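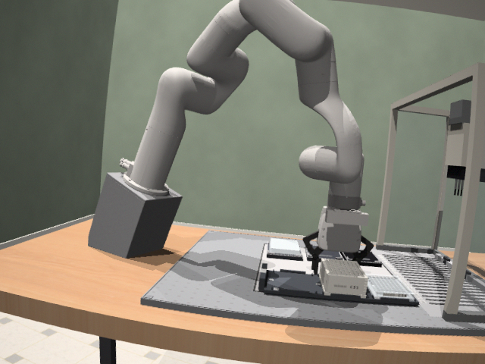
Robot arm and laboratory items on a table. Computer rendering.

Research Technician (full time) for the Wirnell Pond Turtle Genetics Project

The Wirnell Pond Turtle Genetics Project is looking for one research technician to join our small group for a period of two years. The position is open to persons with a bachelor's degree or with equal practical experience. Applications from other countries are welcome.

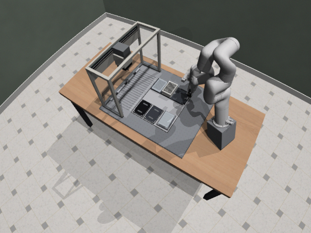
Posted by Cecilia Eshun
February 12, 2021

The pond turtles of the Wirnell valley live in many small waters which are today separated by roads and fields. We want to know how closely the turtles of different ponds are related, and if young animals still move between them. For this we collect small blood samples and shell scrapings, extract the DNA and compare it with our reference genome. The first version of this genome was completed in January, and now the work on the separate populations can begin.

Our freezers hold 600 samples from the earlier field seasons. They were collected by different people and the labels do not always agree with the field books. The new technician will begin with these samples, together with Ama Asante, who has kept the collection until now and knows the handwriting of everybody.

Your tasks will be:
Checking the old samples against the field books and entering them in the database
DNA extraction from blood and from shell material
Preparing libraries and sending them for sequencing
Taking part in the field work from late spring to early fall, mostly in the ponds near Allamwood
Ordering of supplies and keeping the lab journal

We ask for good experience with DNA extraction and PCR. Some knowledge of the command line is useful, but we can teach it. You should be able to work in cold water and in mud for a full day, and to lift a trap with turtles in it. A driver's license is necessary - the ponds cannot be reached by bus. Experience with handling of reptiles is not required. We give a course of three days before the season and no person goes alone to the ponds in the first weeks. 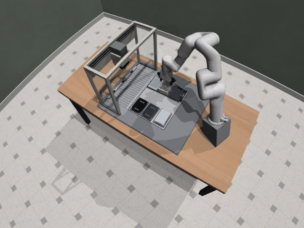

Conservation Genetics / Open Positions

Conditions

The salary is 3000 per month before tax, paid in 12 parts per year. In the field season you receive in addition 400 per month for meals and travel. The contract has a trial time of three months. The working place is the Issa building in Wirnell, second floor. In the field season we sleep four nights per week in the house at Allamwood, which has heating and a kitchen, but a very slow internet connection.

How to apply

Please send one PDF file with a letter of not more than one page, your CV and the names of two persons we may ask about you. In the letter, please tell us about one time when a laboratory method did not work for you and what you did then. We read this part with more interest than the list of grades.

Write the reference number 3747 in the subject line. Applications without the number go to the general office and may reach us late.

We begin to read the applications four weeks after the date of this notice and continue until the position is filled. Interviews are held by video call and take 40 minutes. Persons who are invited will receive the questions one day before.

Questions about the laboratory work can be sent to Ama Asante. Questions about the contract, visa or housing please send to Cecilia Eshun, who answers in English or French.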